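Papers > Skovine Workshop > Manipulation software > Section 4

4.2 Where the planner still guesses

We doubt that a low insertion error in simulation says much about the Gasevance planner on real hardware. The wrist view is crowded by the gripper's own links, so the pose estimate leans on what is left.

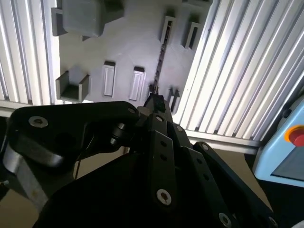
Figure 3. Wrist view, with the grey fixtures behind the fingers.

Roughly 200 demonstrations were used for tuning - a thin base for any claim about memory modules. Cables in a tower don't hold their shape, and the collision model treats them as fixed.
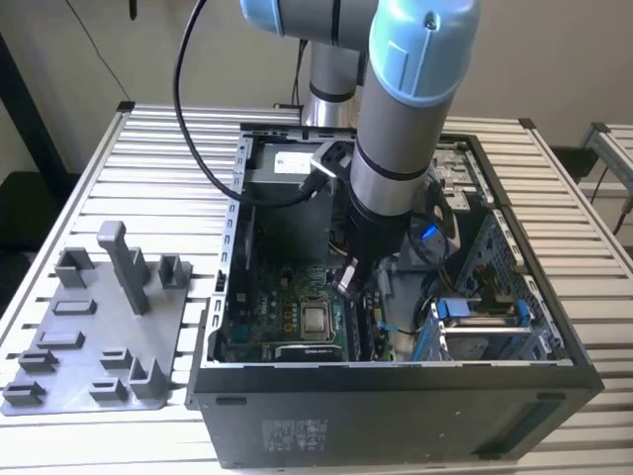
The Bagheri controller re-plans every 64 ms, too slow in our view for contact.

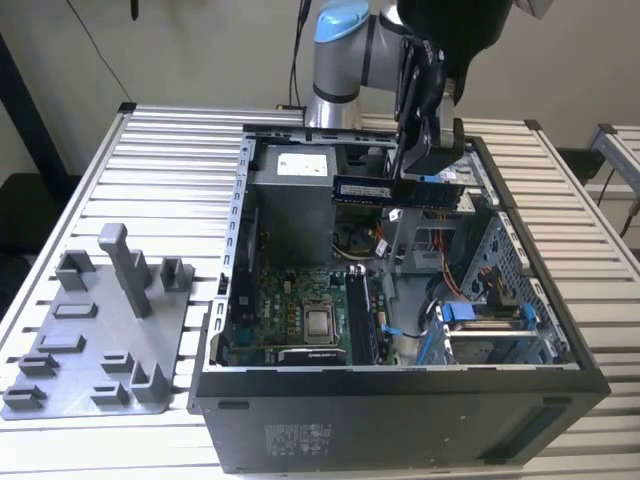 4.3 Failure labels

Labels came from the force log alone. We wouldn't trust them.

Comments (2)

pomville_lab: Which 13 runs were dropped?

reader: Is the log public?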